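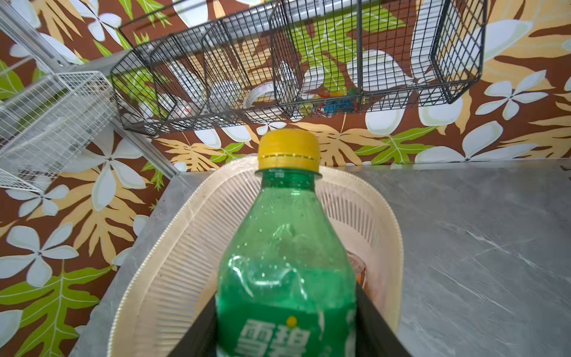
5. Wall Pattern and the Retrieval of Stored Items

The preceding section treated lighting and shelf depth as properties of the storage area alone. We now turn to the surface behind the stored items. In small kitchens and pantries this surface is often papered, and the paper is usually chosen for the adjoining room and carried through without regard to what will be kept in front of it. The result is a wide spread in background contrast between homes that are otherwise similar in floor plan.

Pattern scale was recorded as the vertical repeat of the design, measured at eye height. Ground color was classed as light, medium or dark against a printed reference strip under the household's usual lighting. Where more than one paper was present, the paper covering the larger share of visible wall was used. Painted walls were entered with a repeat of zero and kept as the comparison group. Borders and single feature panels were left out.

Papers came mostly from two lines sold in Virnusach during the study period, the Carero botanical range and the El Idrissi damasks. The Carero designs have a long repeat, nearly 310 mm in the widest drop, and motifs with clear outlines. The El Idrissi designs have a short repeat and low internal contrast. This difference was useful for the analysis but also means that scale and contrast are not fully separable in our data, a point taken up again in Section 5.3.

A large floral repeat on a dark ground changes how open storage reads against the wall. The paper in Figure 5 combines white petals with yellow and green leaves, so that light items and light motifs share a similar range of tone. Wire baskets leave much of the background in view, both between items and behind them.

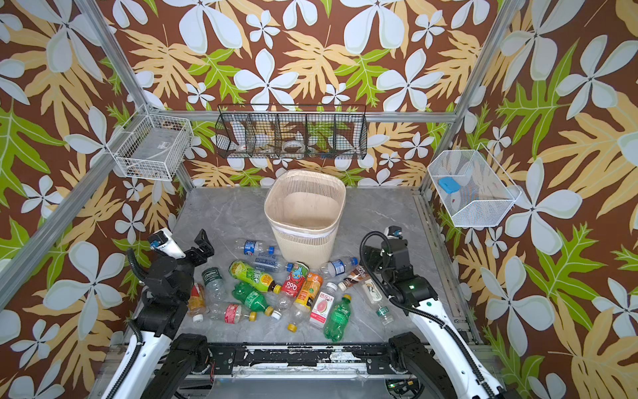 Figure 5. Large-scale floral wallpaper on a dark brown ground with wall-mounted open wire baskets.

Retrieval was scored on the Mosteo scale, which runs from unaided retrieval to abandonment of the search. Participants were asked for a named item in their own storage area and were given no time limit. Items were drawn from a list agreed in advance with the household, so that a failed search could be attributed to location and not to stock. Scores were averaged within the home before any comparison between homes was made.

Long-repeat papers on a dark ground were associated with poorer scores for small pale items such as tape, thread and folded labels. The association was weaker for items with saturated packaging. It was absent for painted walls of the same ground color, which suggests that darkness of the wall does not account for the effect. Short-repeat papers fell between the two and did not differ reliably from either. 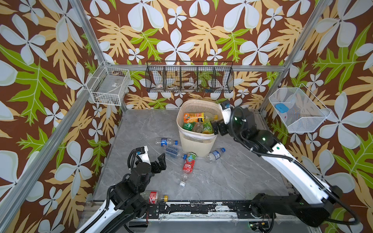 5.2 Open and Closed Containers

Container type was coded separately from the wall. Solid bins, slatted bins, wire baskets and bare shelves were treated as distinct classes because they hide the background to different degrees. A slatted bin standing on the floor places its contents against the floor covering when viewed from above, and the wall pattern then has little bearing on the search. Beverage containers, which households tended to gather in such bins before return, were therefore analyzed apart from the items kept at wall level.

For beverage containers the main predictor was depth of fill. Bottles and cartons near the top were found at once in almost every trial, whatever the surroundings. Those below the first layer required handling, and their scores depended on the stiffness of the bin and the shape of the neighboring containers. Cap color showed a small positive effect that did not survive correction.

Division of a wire basket into compartments improved scores at wall level. Households with divided baskets tended to assign a compartment to a kind of item and to keep to it, and this habit may explain more of the improvement than the partitions themselves. We were unable to test the two apart. A follow-up visit after 20 weeks found most assignments still in use.

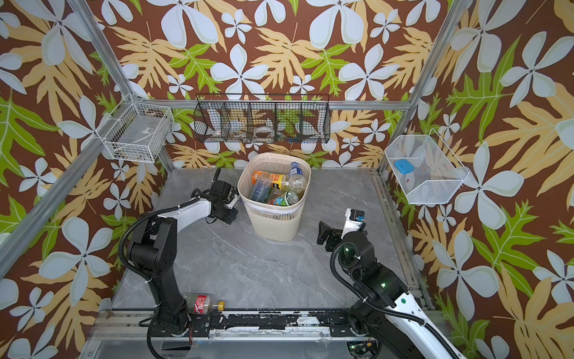
Last modified: June 27, 2024

5.3 Limitations

The sample was drawn from one town and leans toward older apartments with narrow pantries. Long-repeat papers were more common in homes decorated by the present occupant, so familiarity with the wall may offset part of the measured cost. Three households repapered between visits and were dropped from the paired analysis; their first-visit scores are retained in the pooled estimates.

Ground color and motif contrast remain confounded for the darkest papers. A design in which the same motif is printed on several grounds would resolve this, and sample rolls for that purpose were requested in May. Gloss was not measured. Several of the papers had a light sheen that altered with viewing angle, and its contribution to the retrieval scores is unknown.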